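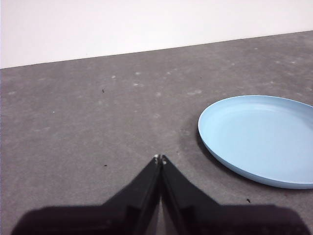 止まっているはずのハンドが動いた件について

ワルラ事業所の食器作業セルで、ロボットのハンドが、停止中の表示が出ているあいだに動き、作業者の指をはさみました。けがはありませんでした。指に赤いあとが残り、その日のうちに消えました。しかし、同じ形のセルを使っている部署はほかにもありますので、この紙面で少し長く報告します。

最初に、読者の皆さんにお願いがあります。ジャフリ製御箱(以下「ジャフリ」と書きます)をハンドにつないでいるセルでは、この記事の後ろのほうに書いた暫定の手順を読むまで、アームが停止していても指の間に手を入れないでください。画面が緑でも、黄色でも、同じです。

作業の内容は単純です。台の上に皿とスポンジがあります。ロボットはスポンジをつかみ、皿の内側をなで、スポンジを元の場所に戻します。次に皿の位置を少し変えて、また同じことをします。私たちのソフトウェア「カナード」のバージョン2では、この動作を夜のあいだも続けることができます。ただし、夜も人が一人、部屋にいる決まりになっています。

その日の当番はエフサン・ユスフザイさんでした。ユスフザイさんは食器作業のセルをいちばんよく知っている一人で、手順書の半分は彼が書いたものです。ですから、今回のことを「不慣れな人の失敗」として読まないでいただきたいです。彼は手順書のとおりに動きました。手順書のほうが足りませんでした。

通し番号2199の動作で、ハンドがスポンジをつかみ、台から持ち上げました。そこでハンドとの通信が切れました。カナードはこれを正しく見つけ、アームを止めました。画面には「停止中」と出ました。スポンジは指にはさまれたまま、台の少し上にありました。

手順書には、「物をつかんだまま停止した場合は、アームの停止を確認し、物を手で取り除き、再開する」とあります。ユスフザイさんはアームの停止を確認しました。手首のランプも見ました。それから右手でスポンジの上のほうを持ち、左手の人差し指を指の根元のほうへ入れて、スポンジを押し出そうとしました。柔らかいスポンジは、上に引くだけではなかなか抜けません。引くと細長くのびて、途中で引っかかります。押しながら引くのがよい方法だと、私たちは皆そう教わってきました。

そのとき、ハンドが一度大きく開きました。スポンジは彼の右手に残りました。彼は「ああ、開いてくれた」と思ったそうです。すぐ後に、ハンドは閉じました。停止の表示が出てから14秒後のことです。左手の人差し指は、まだ指と指の間にありました。

彼は非常停止ボタンを押しました。アームの電源は切れましたが、ハンドは閉じたままでした。結局、彼は右手でハンドの指を広げ、自分の指を抜きました。この部分は、私が話を聞いていて、いちばんよくないと感じたところです。非常停止を押しても、はさまれた指は自由になりませんでした。

原因を調べたのは、制御担当のクラム・ロディさんです。次に、ロディさんの調査の内容を、できるだけ専門の言葉を使わずに書きます。

通信が切れたとき、ジャフリは自分の側で再接続を試みます。これは以前からある機能で、役に立つものです。問題は、再接続ができた後の動きでした。ジャフリは、つながると、ハンドの指の位置をもう一度覚え直します。そのために指をいっぱいに開き、次に何かに当たるまで閉じます。何もなければ、指先どうしが当たったところで終わります。何かがあれば、その何かに当たって終わります。今回は、それが人の指でした。

この覚え直しの動作は、電源を入れたときには必ず行われます。私たちは毎朝それを見ています。ハンドが開いて、閉じて、指先が合う。あまりに見慣れた動きなので、これが朝以外の時間にも起こるとは、だれも考えていませんでした。少なくとも、私は考えていませんでした。

ロディさんは、ジャフリの説明書も確認しました。再接続の後に位置の覚え直しを行うことは、きちんと書いてあります。設定の章の、表の下の注記です。しかし、私たちが社内で使っている訳には、その注記がありません。訳を作ったのは私です。表だけを訳し、表の下の小さい字を後でやるつもりで、そのままにしました。このことはここに書いておくべきだと思いました。

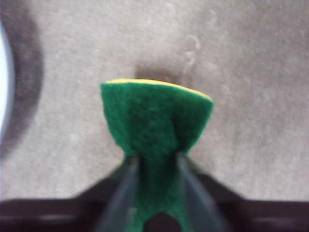 ヴァンドブリッジ、2020年5月16日

ワルラでの聞き取りの後、ヴァンドブリッジの本棟で、同じ形のセルを使って再現の試験をしました。試験では人の手の代わりに、布を巻いた木の棒を使いました。ロディさんが通信線を抜き、時間をおいてまた差します。私は離れたところで画面を見て、時刻を読み上げました。

結果ははっきりしていました。通信線を差すと、ハンドは必ず開き、そして閉じます。何もつかんでいないときも、スポンジをつかんでいるときも同じです。画面の表示は、そのあいだずっと「停止中」です。変わりません。

ここで、表示の問題を説明します。カナードの画面の「停止中」は、アームの状態を示しています。ハンドの状態ではありません。作った人にとっては当たり前のことです。カナードの最初の版では、ハンドはただの部品で、自分で動くことがありませんでした。命令が来なければ動かない。ですから、アームが止まれば全部が止まる、という考えでよかったのです。ジャフリを使うようになって、ハンドは自分で判断して動く部分を持つようになりました。しかし、画面の言葉は昔のままでした。

もう一つの疑問は、なぜ今まで起こらなかったのか、ということです。ジャフリの設定を今のものに変えてから、ワルラのセルは800回近く動作をくり返していました。そのあいだ、動作の途中で通信が切れた記録はありません。ロディさんは記録を全部読み直し、通信の切断は朝の立ち上げのときだけだったと確かめました。立ち上げのときに切れても、もう一度つながれば、ハンドは朝の動きをもう一度するだけです。見ている人は、「今日は二度やったな」と思うぐらいでしょう。

では、なぜその日は途中で切れたのか。これについては、まだ確かなことが言えません。手首の近くを通る通信線は、アームがいちばん低い姿勢をとるとき、強く曲がります。スポンジをつかむときは低い姿勢になります。ロディさんは線の被覆を開いて調べましたが、切れている場所は見つかりませんでした。コネクターのほうに少しゆるみがありました。それが理由かもしれませんし、違うかもしれません。線とコネクターは新しいものに替え、古いものは袋に入れて保管してあります。

非常停止の問題は、もう少し複雑です。

今の配線では、非常停止ボタンはアームの電源を切ります。ハンドの電源は切りません。これはまちがいではなく、わざとそうしてあります。ハンドの電源を切ると、つかんでいる物を落とすことがあるからです。食器のセルではスポンジや皿なので、落ちてもたいしたことはありません。けれども、この配線図はもともと別のセルのために作られたもので、そのセルでは重い金属の部品を扱っていました。重い部品が人の足の上に落ちるほうが危険だ、という判断だったと聞いています。その判断は、そのセルでは正しいと私も思います。

食器のセルを作るとき、配線図はそのまま写されました。扱う物が変わったのに、判断は変わらなかったということです。設計の確認の記録を見ますと、「非常停止、既存と同じ」という一行があり、確認の印が押してあります。

再現試験では、ハンドの電源も切った場合にどうなるかを見ました。スポンジをつかんだ状態で電源を切ると、指の力は抜け、スポンジは自分の弾力で指を少し押し戻します。布を巻いた棒の場合は、指はすぐには開きませんが、手で軽く広げることができました。電源が入ったままのときは、両手で力を入れる必要がありました。ユスフザイさんが片手で広げることができたのは、彼の力が強いからです。私には無理でした。実際に棒で試して、できませんでした。

次に、皿でも試しました。縁をつかんで持ち上げ、電源を切ると、皿はすべって台の上に落ちます。割れませんでした。持ち上げる高さが低いので、食器のセルではこれで問題ないと私たちは判断しました。ただし、将来ほかの物を扱うときには、もう一度考えなければなりません。今回と同じまちがいをくり返さないように、この条件を配線図の上に直接書くことにしました。

暫定の手順は次のとおりです。すでにワルラとヴァンドブリッジの両方で始めています。

停止の表示が出たら、まずアームの非常停止ボタンを押します。次に、ハンドの電源を、セルの右下にある開閉器で切ります。開閉器の横の小さなランプが消えるまで待ちます。

ランプが消えてから、つかんでいる物を取り除きます。スポンジは上から引き、指の間には手を入れません。抜けないときは、付属の木のへらで下から押します。へらはセルの柵の外側にかけてあります。

手と物が柵の外に出たことを確かめてから、ハンドの電源を入れます。このとき、ハンドは必ず開いて閉じます。動きが終わったのを見てから、非常停止を解除し、カナードの画面で再開を選びます。

通信が切れた時刻と、そのときにつかんでいた物を、セルの帳面に書いてください。短い言葉で十分です。

恒久的な対策としては、次のことを進めています。一つは配線の変更で、食器のセルでは非常停止でハンドの電源も切れるようにします。もう一つはジャフリの設定です。再接続の後、自動では位置の覚え直しをせず、人が画面で許可するまで待つようにできることがわかりました。説明書の同じ注記に、その設定の番号も書いてありました。カナードの画面も直します。「停止中」という一つの言葉をやめて、「アーム停止」と「ハンド通電中」を別々に出します。言葉の選び方については、意見がまだ分かれています。ユスフザイさんは「通電中」では弱いと言い、「ハンド、動く可能性あり」と書くことを希望しています。私は彼の案がよいと思いますが、画面の幅に入りません。文字を小さくするのは、今回の原因を考えると、したくありません。

配線とカナードの変更の確認は、9月にワルラで行う予定です。それまでは暫定の手順を続けます。夜間の運転は、配線の変更が終わるまで止めています。このため食器作業のデータの予定が遅れますが、関係する方々にはすでに了解をいただきました。

この報告の下書きをユスフザイさんに読んでもらいました。彼から二つの指摘がありました。一つは、へらの長さです。今のへらは短く、手が指先にかなり近づきます。もっと長いものを作ることにしました。もう一つは、聞き取りの順番についてです。彼によると、最初の聞き取りでは、まず「なぜ指を入れたのか」と聞かれたそうです。彼は、そのときは自分が悪いことをしたような気持ちになり、ハンドが一度開いたことを言い忘れた、と話しました。その話が出たのは次の日です。ロディさんが記録の中にハンドの位置の変化を見つけて、「一度開きましたか」と聞いたときでした。

最初の聞き取りをしたのは、安全担当の係です。係では質問の用紙を直していて、新しい用紙では最初の欄が「機械は何をしましたか」になります。ほかの部署でこの用紙を使いたい場合は、係に連絡してください。

ジャフリの説明書の訳も、注記を含めて全部やり直しています。設定の章は終わり、社内の共有の棚に置きました。古い訳を印刷して持っている方は、捨ててください。セルの柵に貼ってある抜き書きも古い訳から取ったものですので、見つけたらはがして、私のところに持ってきてください。残りの章では、分からない専門語がいくつかあります。保守の章に出てくる「戻り止め」と「回り止め」の使い分けに詳しい方がいらっしゃいましたら、教えていただけると助かります。

同じような動き、つまり止まっているはずのハンドやほかの装置が動いたことを見た方は、けががなくても、ロディさんまでお知らせください。朝の立ち上げのときに「二度やった」という記録も、集めているところです。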